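Cestthorpe Court Companions
Progress report to the Horstead Fund
27 May 2024
Prepared by Carmela Parisi, project lead

Dear Siu-ming,

We are now one full year into the grant and I'm very glad to be sending you this one, as there is a lot of good news in it and one or two things I'd like your advice on.

Support at court

Between the start of the grant and the end of April we supported 1,642 witnesses and victims at Cestthorpe Crown Court and the magistrates' court in Edalport. Most were giving evidence in assault, burglary and robbery cases. The target we agreed with you was 1,670, so we are 28 short, and nearly all of that gap comes from the weeks when Edalport lost two courtrooms to the roof repairs and trials were moved out of the area. Edalport is back to its full list now and the diary is filling up fast!

The biggest change has been the pre-trial visit. People come in before the trial, stand in the witness box, find out where the judge sits and where the defendant will be, and ask whatever they like (the most common question is still whether they have to wear a suit). Gaetano Zuccaro runs these at Cestthorpe and has started offering early evening slots, which has made a huge difference to people on shift work. One woman who gave evidence in a robbery trial wrote to him afterwards that she had slept the night before, for the first time in weeks.

Training

We trained 24 new court companions, eight more than planned. Veikko Pitkänen rewrote the course over the winter and it is much better for it – less reading aloud from slides, far more practice at the hard conversations, such as what to say when a trial is put off on the morning itself, or when a verdict is not the one a family hoped for.

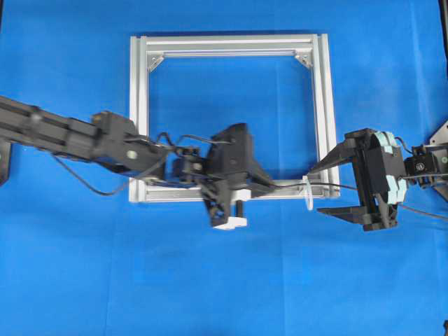
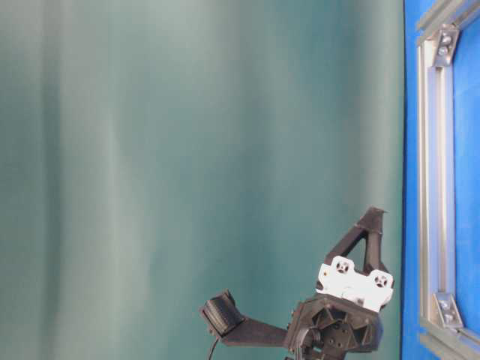

Aluminium rails with grooved sides

Working with the police and the courts

Nazareno Amato now spends one day a week with the witness care unit, and referrals reach us much sooner as a result. Last spring we often heard about a witness the day before a trial. Now we usually have two weeks, sometimes three, and that gives us time to ask for screens or a video link where somebody needs them. The listing office at Cestthorpe has been a real pleasure to deal with.

What hasn't gone so well

Sentencing hearings are still a weak spot. They are often listed at short notice and we missed several that families had wanted us to attend. Nazareno is trying out a shared calendar with the listing office.

Our interpreter costs also ran over. We covered the extra £1,864 from the Bianchini legacy, but can't do that twice, and I'd like to talk to you about moving some of the underspend on travel across to this line.

Next six months

Evening visits will start at Edalport as soon as the security rota is agreed. Veikko has a second course ready to go, with places already taken up, and Gaetano is writing a short guide for teenagers who have to give evidence. I'll send you the draft when it's done.

You would be very welcome at one of the pre-trial visits. Gaetano can send you the dates.

With warm thanks from all of us,

Carmela Parisi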